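Re: Can any of these things do real chores yet?

fikre_fan
My sister sent me another one of those videos where a robot tidies a living room while the owner sips coffee. I've wanted this since I was a kid, so tell me straight, are we close? I hate picking up after everybody and I'd pay real money (not car money, but real money).

torque_and_tea
Depends what you call a chore. I spent 28 years on a shop floor in Nendness and the arms there were great as long as the part showed up in the same spot every time. Move the bin an inch and you were calling maintenance. A living room is nothing but moved bins.

Kiprono Athumani
I think that's a bit out of date, torque. Pillows are where I'd start if I wanted to judge one of these. They squash, they slide, they look different every time you set them down, and a chair with a curved back gives you no flat side to line anything up with. Two arms help a lot.

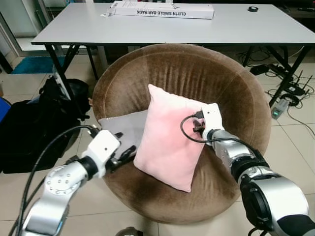 Why are pillows harder for a robot than boxes?
Because they change shape when you grab them, so the machine has to keep adjusting its grip instead of relying on one fixed plan.

torque_and_tea
Fine, but a kid can straighten pillows in 4 seconds. Call me when it can do a fitted sheet!

wiltard_mom
Lol, I can't do a fitted sheet. Our robot vacuum still gets stuck under the same dresser every week, so my expectations are pretty low. I'd take a slow pillow robot if it ran while I was at work though. Who cares if it takes an hour?

Kiprono Athumani
Same here, slow is fine by me. Getting stuck is what bugs me. If I have to come home and rescue it, I've just swapped one chore for another.

torque_and_tea
And who pays when it pulls a lamp over? You're both way too easy on these things. I'd give it another 5 years before I let one near my stuff, and I like robots.

fikre_fan
OK so I'm hearing "sort of" and "no." Guess I'll go pick up the socks. Kiprono, would you trust one with laundry, or is that a whole other thread?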